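Dravuso Open Day: your questions

Updated 1 April 2020. Quick answers, more coming when we get a minute.

When is the next one?
October. Date goes up on this page once the hall is confirmed.

Where do I go?
Dulinano building, side door, then follow the signs upstairs. Front door stays locked, please don't buzz the other tenants.

Do I need to book?
Yes for the hands-on sessions, no for just wandering through. We had 400 people last time and the stairs got pretty silly. Book early if you want a go.

How big are the hands-on groups?
6 people. Each group gets one of our staff the whole way through.

What do I get to see?
Cloth handling, mostly. Person at the table with a gripper in each hand, working on a plain blue cloth. You can stand close enough to see the fingertips. There's a short talk too, but most people skip it for the table and fair enough.

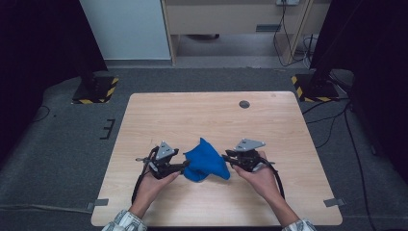
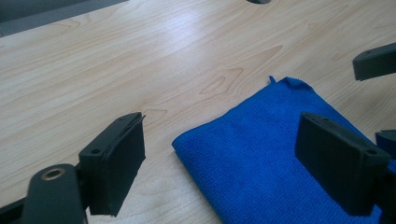 Why cloth? Seems a bit dull.
Cloth is hard! A block is the same shape every time you go to pick it up. Cloth isn't. Bunches, slides, folds under itself. Most visitors reckon it's easy til they have the grippers on.

Can I have a turn?
If you're booked in, yes. 2 goes each, longer if the group is small. Kids are welcome as long as a grown-up stays at the table with them.

Is it hard on the hands?
A little tiring. Take your rings and watch off first. If you have a sore wrist, tell us and we'll keep it short.

What are the yellow and black stripes on the floor?
Tape around the bases of the stands. Means keep your feet and bags out. Watch the cables on the carpet aswell, and leave prams in the hallway.

Can I take photos?
Yes, of the table. Ask before you take one of another visitor. No flash.

Can I bring my own stuff to try picking up?
Small and soft, sure. Tea towels, socks, a beanie. Nothing wet, nothing you'd be sad to lose.

Do you sell the grippers?
No. Sorry. We get asked every single time.

Is there food?
Prurker cafe on the ground floor does coffee and toasties. Nothing to eat or drink in the demo room.

Parking?
Street only, 2 hour limit, and they do check. Politis lane round the back is for deliveries, don't park there even for five minutes.

Is there a lift?
Yes, past the cafe on your left. Tables are all one height so let us know when you book if you'd like to sit, we'll sort a chair.

What if I have to cancel?
Reply to your booking email, one line is fine. There's a wait list and we'd rather recieve a late cancellation than have an empty spot.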